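Hand-held gripper, small stuff keeps slipping off the fingers

Last updated June 22, 2023

Urmas Sproģis
Building a hand-held two-finger gripper at home, linkage type, squeeze the handle and fingers close. Works fine on chunky things. Practising on the bed with a wicker basket of odds and ends.
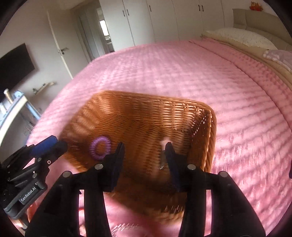
Fingers in the basket, purple hair tie to the left.

Anything thin is hopeless. Pads are 22 mm wide with smooth foam, is that the problem or is it my linkage? There's a bit of play in the pivots, prob 2 screws not tight enough. Don't want to redraw teh whole thing if I can avoid it.

3 shares

Mwajuma Gachanja
Pads first, linkage after. Smooth foam squashes and lets go, had the same on my Bustari build. Ribbed rubber is much better on metal bits.
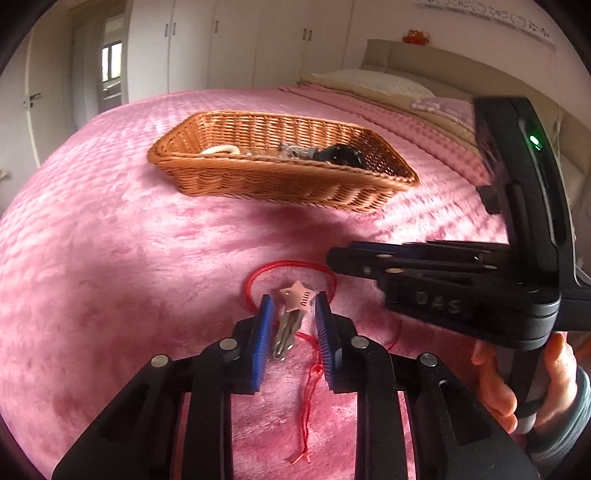 Pad spacing matters as well. Set the fingers so they meet at the tips a touch before the base, otherwise small things squirt out backwards. Then try something fiddly on a soft surface, like the star hair clip between the blue ribbed pads there. Go in straight down, let the blanket give a bit, close slowly. Avoid anything with loose cord round it till you've got the knack, it gets in the joints.

For the play: nip up the pivot screws, drop of threadlock, thin washer each side. Dont overtighten or it won't spring back open.

BustariFan419
just buy the Vemus pads, they fit most things

Urmas Sproģis
Washers done, much less wobble. Ribbed rubber ordered, will report back when it's glued on.

2 comments hidden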